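Lesezeit: 3 Minuten

Teneck Zeitnahme — Support-Archiv
Vorgang 156: Zwischenzeiten fehlen nach Update der Basisstation
Status: gelöst
Gemeldet von: Radsportverein Pernuvholm
Bearbeitet von: Nuria Mekonnen

Meldung

Guten Tag, wir benutzen seit dem Frühjahr zwei Lesematten von Ihnen, eine im Ziel und eine oben auf dem Anstieg Jemal. Nach dem Update im August kommen von der oberen Matte keine Zwischenzeiten mehr in die Rangliste. Die Zielzeiten stimmen. Die Fahrer fahren über die Matte, man hört auch den Piepton, aber in der Software Dakari bleibt die Spalte leer. Unser Rundstreckenrennen ist bald und die Bergwertung wird mit diesen Zeiten gemacht. Bitte um schnelle Hilfe.

Erste Antwort, 9:40 Uhr

Vielen Dank für die genaue Beschreibung. Wenn der Piepton kommt, dann liest die Matte den Transponder richtig. Das Problem liegt also wahrscheinlich zwischen der oberen Station und der Software. Ich bitte Sie um folgende Angaben:

- Welche Nummer hat der Messpunkt am Anstieg in den Einstellungen?
- Welcher Port ist bei der oberen Station eingetragen?
- Steht im Protokoll der Station etwas mit »verworfen«?

Das Protokoll finden Sie unter Station, dann Wartung, dann Protokoll speichern. Bitte schicken Sie die ganze Datei und keine Ausschnitte.

Antwort des Vereins, 11:15 Uhr

Messpunkt 2, Port 3000. Protokoll ist angehängt. Das Wort »verworfen« steht in fast jeder Zeile. Wir haben die Station schon zweimal neu gestartet und das Funkmodem getauscht, ohne Änderung.

Analyse

Ich habe das Protokoll gelesen. Die Durchfahrten kommen an, sie werden aber von der Software abgelehnt mit dem Vermerk »Messpunkt nicht in Runde«. Das Modem war demnach in Ordnung, Sie können das alte wieder einbauen.

Der Grund ist eine Änderung im Update. Früher wurde bei einem Rundstreckenrennen jeder Messpunkt automatisch in jede Runde übernommen. Jetzt muss man die Reihenfolge selber festlegen, und bei Rennen, die vor dem Update angelegt wurden, ist nur das Ziel eingetragen. Das steht in den Hinweisen zur Version, allerdings recht weit unten — ich habe den Kollegen vorgeschlagen, dass beim Öffnen eines alten Rennens eine Warnung erscheint.

Lösung

1. Rennen in Dakari öffnen, aber noch nicht starten.
2. Unter Strecke den Punkt Rundenfolge wählen.
3. Messpunkt 2 vor dem Ziel einfügen und die Mindestzeit zwischen den Punkten eintragen. Die Mindestzeit darf nicht null sein.
4. Speichern, dann die obere Station einmal trennen und wieder verbinden.
5. Mit einem Transponder in der Hand über beide Matten gehen, in der richtigen Reihenfolge.

Falls Sie die Durchfahrten aus dem Training noch brauchen: Sie sind nicht verloren. Mit Protokoll einlesen können Sie dieselbe Datei, die Sie mir geschickt haben, nachträglich importieren. Bitte vorher eine Kopie vom Rennen machen. 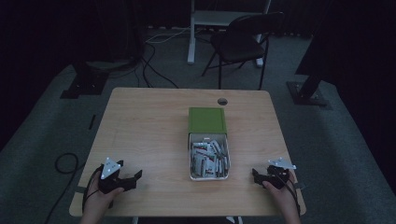 Offener Karton mit einzeln verpackten Päckchen auf dem Tisch

Rückmeldung des Vereins, 16:30 Uhr

Es funktioniert. Wir sind mit dem Fahrrad über beide Matten gefahren und die Zwischenzeit war sofort da. Der Import hat beim ersten Versuch eine Fehlermeldung gebracht, beim zweiten ging es. Eine Frage noch: Müssen wir die Rundenfolge für das Jugendrennen extra eintragen? Es hat die gleiche Strecke, aber weniger Runden.

Abschließende Antwort

Ja, die Rundenfolge gehört zum Rennen und nicht zur Strecke. Sie können aber das Hauptrennen duplizieren und nur die Rundenzahl ändern, dann bleibt die Folge erhalten. Achten Sie darauf, dass beim Duplikat die Startliste leer ist, sonst bekommen Sie Transponder doppelt.

Die Fehlermeldung beim Import kommt meistens daher, dass das Rennen noch in einem zweiten Fenster offen ist. Sollte sie wieder auftreten, schreiben Sie mir bitte den genauen Text unter derselben Vorgangsnummer.

Ich schließe den Vorgang. Viel Erfolg beim Rennen!
N. Mekonnen

2 Kommentare

Ähnliche Vorgänge
Transponder wird im Ziel doppelt gelesen
Rangliste zeigt überrundete Fahrer an falscher Stelle
Akku der Basisstation lädt nur bis zur Hälfte
Startliste aus Tabelle importieren: Umlaute fehlerhaft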